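Hair Accessories: Storage, Sorting and Care
Frequently Asked Questions

These answers cover the questions most often sent to the Borkari accessories desk. Page maintained by Noémie Poirier. Last revised in July.

What size box do I need?

For a mixed set of scrunchies, elastics and a few fabric flower clips, a rigid gift box with an open top is sufficient. The walls should be higher than the tallest flower when it stands on its clip. If petals touch the lid, they will take a crease that is difficult to remove.

Large claw clips should not be counted in this estimate. They are stored separately (see "Can claw clips share a box with fabric pieces?").

How should I sort a mixed collection?

Empty everything onto a flat, light-colored surface. A made bed works well. Small dark items such as bobby pins are easy to lose on a patterned rug and easy to find on a plain bedspread. Sort by material first and by color second. The groups we use are fabric, elastic, beaded, and metal or stone-set.

Return the pieces to the box in this order: fabric flowers in the back corners, elastics in the middle, scrunchies at the front. Scrunchies tolerate pressure and can be packed against each other. Flowers cannot.

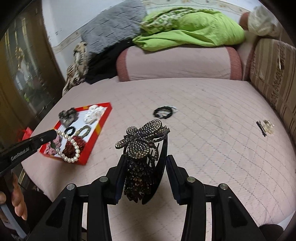

Bracelets and other strung pieces go in last, laid on top or over the front edge. Do not push them under the scrunchies. A bead string that is pulled out from under fabric catches on the seams, and the thread wears at that point.

Can claw clips share a box with fabric pieces?

Plain ones, yes. Rhinestone clips should be kept apart. Stone settings have small raised prongs or glue edges that pull threads from scrunchies and fray the petals of camellia-style flowers. Clips with hanging crystal strands have a second problem - the strands tangle around elastics and the links open when pulled.

Store a clip with strands upright, teeth down, or lay it flat with the strands straightened. The Jeltidska tray has a deep end compartment intended for this.

How do I pick up a clip with a large ornament?

Hold it by the comb body or the spring. Do not lift it by a wing, petal or other projecting part. Most ornaments are attached at one or two points only, and repeated lifting loosens them.

How do I clean rhinestones?

Use a dry, soft brush, followed by a barely damp cotton swab for residue. Do not soak the piece. Water behind a foil-backed stone turns it dull, and this cannot be reversed. Hairspray should be applied before the clip goes in.

How do I clean scrunchies and fabric flowers?

Scrunchies: hand wash in cool water, press in a towel, dry flat. Fabric flowers: do not wash. Hold the flower upside down and brush from the center outward.

What about loose elastics?

Keep them in one coil and replace them as a group. Elastics age at about the same rate, so when one has gone slack the others from the same pack usually follow. Beaded hair ties should be kept out of the coil, as the beads wear flat spots in the bands.

Bobby pins are best kept on a card or magnetic strip. A loose pin at the bottom of a box will scratch stones and beads.

How many pieces does the Zamora insert hold?

The standard insert is rated for 33 small pieces. Claw clips over the height of the divider do not fit and should not be forced under the lid.

Can I order replacement dividers?

Yes. Quote part 232 for the standard insert or part 111 for the Jeltidska tray. Orders placed before noon on Tuesday ship the same week.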